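Council votes to keep the Hirnomden bench top, stain and all
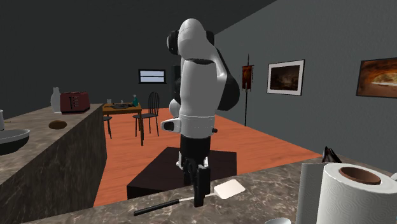
After 16 months of deliberation, two site visits and one meeting that ended when the lights went off on their timer, the shire has decided what to do about the kitchen in the Hirnomden Community Hall. It will leave it where it is.

The vote on the hall upgrade went through on Tuesday night, 4 to 3, shortly before supper was served from the kitchen in question. Under the adopted plan the hall gets a new oven, a second sink, a range hood that vents to the outdoors and a door wide enough for a trolley. The bench top, which has been the subject of 49 written submissions, stays.

Readers who have been away, or who have sensibly avoided the letters page, may need some background. The original proposal, drawn up by design firm Skeltivard, called for the whole kitchen to be moved to the northern side of the building, where it would enjoy morning light and a view of the netball courts. The existing kitchen would have become what the plans called a "flexible breakout zone". When asked at the May meeting what would be breaking out, the firm's representative said that would be up to the community.

The community had views. Of the 49 submissions, a handful dealt with the cost, which had crept up twice between drafts. One dealt with possums. Most of the rest dealt with the bench, and in particular with whether a working kitchen should be pulled out of a hall that has leaked over the stage for the better part of a decade.

"I've catered four weddings and more funerals than I'd like off that bench," said Rawan Hamdan, who runs the Saturday lunch at the hall and spoke for her allotted five minutes and then for several more. "It's the right height. You can roll pastry on it. I don't need to look at netball while I do it."

Ms Hamdan also raised the matter of the serving hatch, which in the Skeltivard plan had become a "service aperture" and had shrunk by a third. She had brought along a baking tray. She held it up against a copy of the drawings, which proved very little, the drawings being to scale and the tray not, but it was well received in the public gallery.

Councillors who backed the move argued that the present kitchen is dark, cramped and a long way from the accessible toilets. They are right on all three counts, and nobody who spoke against them said otherwise. The compromise takes out the old broom cupboard, widens the passage and adds a skylight, which the shire's works crew says it can do without closing the hall for more than a fortnight in winter.

The stain got its own agenda item. It sits at the left-hand end of the bench, has the outline of Tasmania, and is generally agreed to date from a fundraising dinner at which a large pot of beetroot was left to its own devices. An early draft of the scope of works included a line for "surface remediation (beetroot)". That line was struck out on Tuesday by unanimous vote, the only one of the evening.

There was less agreement on the oven. The current one has two settings, off and Christmas. Its replacement will be a commercial model with a timer, a fan and a manual in seven languages, and hall users will have to complete a short induction before they are allowed to turn it on. Asked how long a short induction would be, the shire's facilities staff said 40 minutes, not counting the form.

Nguyen Plumbing has quoted for the second sink and has pointed out that the drain beneath the first one runs uphill. This has been noted.

Skeltivard said in a written statement that it respected the decision and remained excited about the space. It will be paid for the work completed to date, which includes three concept designs, a model and a mood board featuring a great many lemons. The model is on show in the library foyer beside the overdue returns bin until the end of the month, and children are asked not to put things in it.

The question of the stage roof was deferred. A motion to place a second bucket beneath the leak was carried on the voices, with an amendment that it be a bigger bucket.

One late complication came from the Giro cycling club, which meets in the hall's side room and has been storing its track pump, its trestle tables and an unclaimed unicycle in the broom cupboard. The club was told it would need to find them another home before work starts. Its secretary said the club would be happy to move the tables and the pump, and that the unicycle was already there when they arrived.

Tenders for the building work open next month. The Saturday lunch will run as usual until then, with soup, two kinds of sandwich and a slice. During the closure it will shift to the bowls club, where the bench, Ms Hamdan reports, is too low.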